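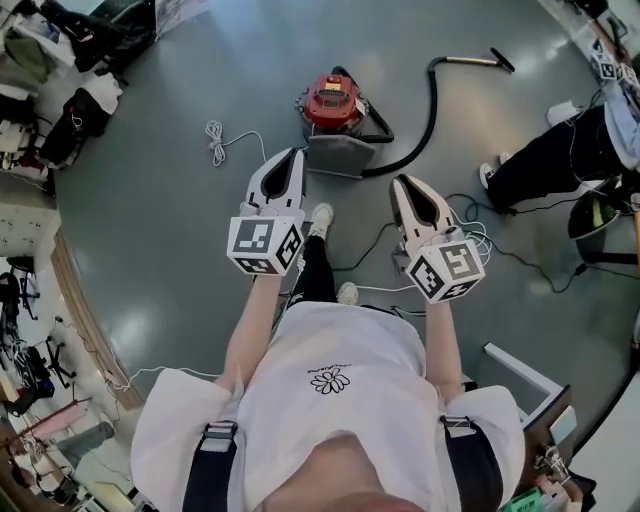 Search this site Enter keywords Go

Hand-held demos: FAQ
For new demonstrators at Skellov. Last touched 13/05/2022 by Gwawr Gethin, more when I get a minute.

Do I need to know anything about robots?
No. You do the chore, the grippers record it, the arm learns from that later. If you can vacuum a floor you can do the vacuum task.

Why grippers and not my own hands?
Robot doesn't have your hands. Two fingers each side, so you work with two fingers each side. Feels clumsy the first morning. Goes away.

What are the cubes with the black and white squares?
Markers. Tracking uses them to work out where each gripper is and which way it's turned. Don't cover them with your sleeve, don't put tape or stickers on them, don't pick the gripper up by the cube.

How tight should the straps be?
Snug. If the pack shifts when you bend over, tighten the buckles and start the take again.

How long is a session?
14 takes, then a break. 2 sessions a day max. Please take the break even if you feel fine, your wrists will thank you.

I dropped the hose halfway through. Is the take ruined?
Nope. Pick it up with the gripper and keep going. Recoveries are useful, Oldřich wants more of them. If you grabbed it with your real fingers though, bin the take and say so in the log.

What about the wires?
Watch your feet. Check the gripper leads have slack before you turn around. Vacuum cable gets coiled up between tasks unless the task sheet says otherwise. If a lead pulls out, stop, tell whoever is on the desk, dont push it back in yourself.

Can two people record at the same time?
Yes if you're on separate tasks and keep your cubes out of each others way. Agree who goes where first. Sitting down is fine when the task allows it.

How fast should I move?
Slower than at home. Not slow motion. Jerky moves are the main reason takes get thrown out, after blocked markers.

Is remote control the same thing?
Different setup. There you drive the real arm from the Sturico desk and watch it on a screen. Needs 3 hours of training first, ask Ľubica Doležal.

Do I get recorded?
Hands, clothes and shoes usually end up in it. Faces get blurred before anything leaves the building. Want a take deleted, give us the take number (like 926) and its gone.

Who do I ask on the day?
Otakar Kuruc for hardware, Gwawr for scheduling and anything else. August slots not open yet.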